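Gedum County administrator: "We pay the oldest bill first"

Kumiko Tsuji took over a county that was behind on almost everything. She talks about late paychecks, the Brillosow settlement and why she will not promise a date for reopening the Gwynne clinic.
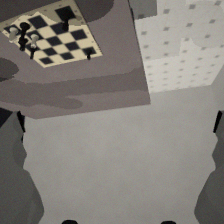
CLOSGATE, 5 November 2018

Kumiko Tsuji keeps the unpaid invoices in a gray filing cabinet behind her desk, oldest at the front. When she started as acting administrator of Gedum County, she says, they were in several offices and in the trunk of one county car.

"The first job was to find out what we owed," she said. "I asked for a list and got four lists. None of them matched."

The total came to more than the county collects in a year. Property tax receipts fell after the Brillosow packing plant shut its night line, and the previous board covered the gap by putting off payments to suppliers. By spring the fuel company had stopped deliveries to the road department. In June, paychecks went out nine days late.

Tsuji was hired the following month. She had worked in the finance office of a smaller county and had never run a whole government. She said the board told her the problem was mainly one of timing.

"It was not timing," she said. "There was less money coming in than going out, and it had been that way for two years."

She froze hiring in her first week. Of the 200 positions in the county budget, 185 are filled now, and she does not expect that to go up before summer. Department heads have to send her any purchase order over a few hundred dollars. She admits this slows things down. The road department waited three weeks for a replacement pump, and she signed the order the day it reached her desk. It had been sitting in somebody else's tray.

The decision that drew the most anger was closing the clinic in Gwynne. It served the eastern end of the county, and patients from there now travel to Closgate on a county bus that runs on weekdays only.

"I would close it again," Tsuji said. "We had one nurse covering a job meant for three people, and the lease was coming up. I could not sign a five-year lease with money I didn't have." 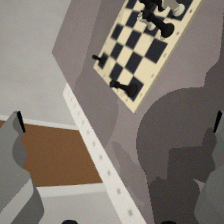 Anyone who thinks the bus is a fair trade should try riding it with a sick child, one woman told the board at its September hearing. She said the trip took most of a morning, and that her employer did not pay her for the time. The room applauded her, and the board moved on to the next item without answering.

Tsuji was there. She said the woman was right about the bus.

"The schedule was drawn up for people going to the courthouse," she said. "It gets you here at ten. The clinic is busiest at eight. We are changing it, but the drivers' contract has to be amended first and that takes a vote."

She would not say when the clinic might reopen. Pressed on it, she said the county had given out too many dates in the past and missed them. 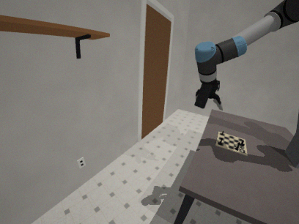 The other large item is Brillosow. The company appealed its tax assessment three years in a row, and the county set nothing aside in case it lost. It lost. Under the settlement signed last month, the refund will be paid back in installments and the plant's assessment stays where it is until the last one is paid.

Some board members wanted to keep fighting. Tsuji advised against it. Lawyers' fees had already used up the money for resurfacing the Closgate road, she said, and the plant is still the biggest employer in the county.

"I don't love the settlement," she said. "I can budget for it. I couldn't budget for a court date."

She has also written to the state asking for an advance on next year's road money. The state has asked for audited accounts going back further than the county can easily produce. A retired bookkeeper has been coming in to help put them together, and the first set should go out before the holidays.

In the meantime, 128 suppliers have agreed to payment plans. A handful refused, including a printer who now wants cash before he will run the county's ballots and notices.

"He's within his rights," Tsuji said. "We owed him from the last election." 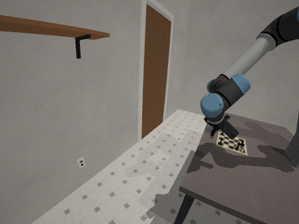
On taxes, and on staying

A rate increase is likely to come before the board in the spring. Tsuji said she would recommend one, though she has not settled on the amount. She wants the audited accounts published first so residents can see where the money went.

Her own contract runs out at about the same time. She has not been asked whether she wants to renew it.

"They may want somebody else by then," she said. "I'd like to see the cabinet half empty. Put it that way."

The board meets next in the courthouse annex. The bus schedule is the third item on the agenda.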